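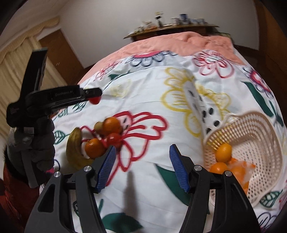 Trolar Bedding Set: README

Wrist-camera recordings of two-finger hand-held grippers moving fruit on soft surfaces, with the loader and segmentation tools used to train the Trolar policy. The rigid-table recordings are in a separate package, trolar-table.

Contents

episodes/ holds 264 episodes, one folder each. Every folder has a video file, a pose track, a gripper width track and a meta.json.
labels/ holds 1,518 keyframes with instance masks.
tools/ holds the loader, the mask viewer and the pose checker.
splits/ holds the train and validation lists. Do not split by frame. Neighboring frames are close to identical and validation scores will be inflated.

Labels

Mask classes are fruit, container, bag, gripper_self, gripper_other, hand and background. Oranges, bananas and tomatoes are all under fruit, with the type in the subclass field. Produce the annotators could not name has subclass unknown.

A printed cover is background, flowers and leaves included. The first detector fired on large round flower heads, particularly ones with a dotted center, so these are marked in the hard_negative layer. Load it with hard_negatives=True. The default is False.

Fruit seen through a translucent bag gets two overlapping masks, one for fruit and one for bag. Fruit seen through basket mesh gets a single mask with the lattice ignored.

gripper_self is the tool carrying the camera. Its shadow is not masked. When a second operator's tool is in view it is gripper_other, and the glove and sleeve go to hand.

Poses

Poses are in meters, in the frame of the first image of the episode, z up. Quaternions are stored w last. Tracking can drift when the cloth is pulled. Run tools/check_pose.py before training; it writes a flag for each episode and deletes nothing. Segments shorter than 500 ms are skipped by the loader.

Known issues

Width is clipped at full open in version 1 files. Version 2 fixes this.
The mask viewer ignores subclass colors on Windows.
Basket tilt is not recorded. Zulleck users need to estimate it from the container mask.

Maintainers

Heather Dunbar (loader, splits), Ailsa Kerr (labels). Last updated 22/12/2024.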